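Gedell Packing Room: Gallery

By Estrella Cisneros
September

This site uses cookies to remember your settings. Accept / Manage preferences

The packing room at Gedell is on the ground floor of the Espinoza building, on the side facing the loading yard. We moved in with 18 crates of parts and a set of shelves that did not fit through the door. The room has been rearranged several times, and this page collects notes and a picture from the current layout. Earlier layouts are in the Bavora folder on the shared drive.

Most of what goes through the room is small: boxed fittings, bagged hardware, sample packs and returns. Orders come down from the office in the morning and again at 3 p.m. Anything that arrives after that waits until the next morning unless it is marked urgent.

The layout

The first plan had all of the work tables in a row under the window. It looked tidy on paper. People packing at one end had to walk behind everyone else to get tape, and the finished boxes ended up on the floor. The second plan put the tables back to back, and that left no room for the pallet jack.

The current plan keeps the middle of the room for sorting and moves the packing tables out toward the doors. Tape, labels and fill are kept on a cart so they can go where they are needed. The cart goes back to its spot by the scale at the end of the day.

The conveyor

The conveyor came from Dullico, a bottling company that was closing one of its lines. It was priced at $554, including the motor and a box of spare fasteners. We collected it ourselves and it took most of an afternoon to get it off the truck.

We had to replace one bearing and reset the tracking, as the belt wandered to one side when it ran. Tracking is adjusted at the end roller, a little at a time on each side. Let the belt go around several times before turning anything again. Most of the trouble we had in the first week came from being in a hurry with this.

The belt is wiped down with a damp cloth and mild soap. We tried a stronger cleaner once and it left the surface sticky, so that bottle now lives in the yard shed. Dust and bits of cardboard are brushed off before the belt is started. Scuffs do not affect how it runs and we leave them alone.

The rails on the sides are slotted extrusion, and brackets can be added to that kind of frame without drilling. We have a drawer of T-nuts and bolts for this. Please put the hex keys back in the same drawer.

Bins

Bins are sorted by color. Blue is for items coming off the belt, gray is for returns, and red is for anything damaged or missing a label. They stack when empty. Do not stack them when full, even if the load is light, as the bottom ones get hard to pull out and the rims crack.

A full bin goes to the nearest packing table and an empty one takes its place. If there is no empty one, stop the belt first and then go and find one.

Pictures

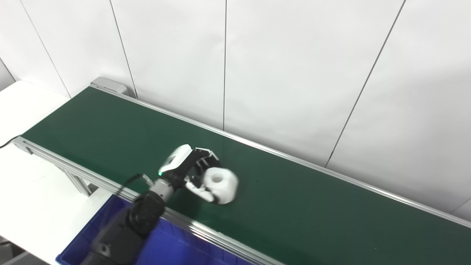
The green belt between its aluminum rails, with a blue bin below the near side and the white tabletop to the left.

Still to do

The cables need to be tied up properly. The plan is to run them through clips under the tabletops, and the clips are on order.

We also want a short guide rail to keep round items from rolling to the side. Two shapes have been cut from cardboard to try out. The straight one worked better than the curved one, but it needs to be 8 inches longer.

The floor markings will be repainted once the tables have stayed in one place for a full month. Until then, the tape lines are the ones to follow, and the old yellow paint should be ignored.

More pictures will be added when the shelving is finished. If you have some of your own from the move, send them to me and I will put them up with the rest.

Contact | © Gedell | Back to top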